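Ladi Tamuno spent most of March swapping hands on the same arm. The test bench at Plultcombe is a table, a refrigerator and a yellow basket, and the job is to move apples between them. "Fruit is a fair test," Tamuno says. "It's round, it's slick, and no two pieces are the same size."

The Pladen hand has jointed fingers. The Jumstead is a plain two-jaw gripper. Each got 30 tries per setting – same arm, same controller, same lighting.
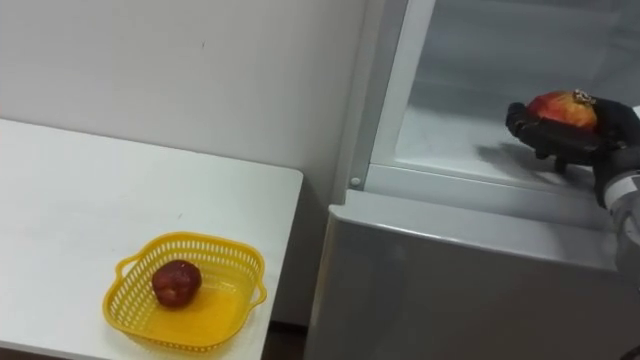 "With the fingers you can come in palm up and cup the thing," Tamuno says. "The jaws have to squeeze from the sides, and inside a refrigerator you run out of room to turn the wrist." The Jumstead was faster on the open table. It also bruised 16 apples before the force limit was lowered.

By the end the log held 658 usable runs out of 700. The rest were thrown out, mostly for dropped camera feeds. Tamuno would have liked a second camera at the wrist, as the fingers can hide the fruit from the head view just before contact. 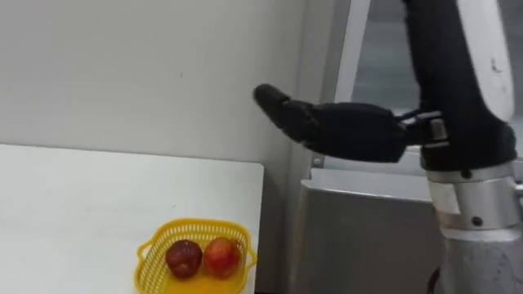 Oyelaran is less sure the fingered hand is worth the upkeep, and said that a two-jaw gripper with softer pads "would close most of that gap for a lot less money." Tamuno doesn't dispute the cost. Padded jaws go on the arm next Tuesday, using the same settings.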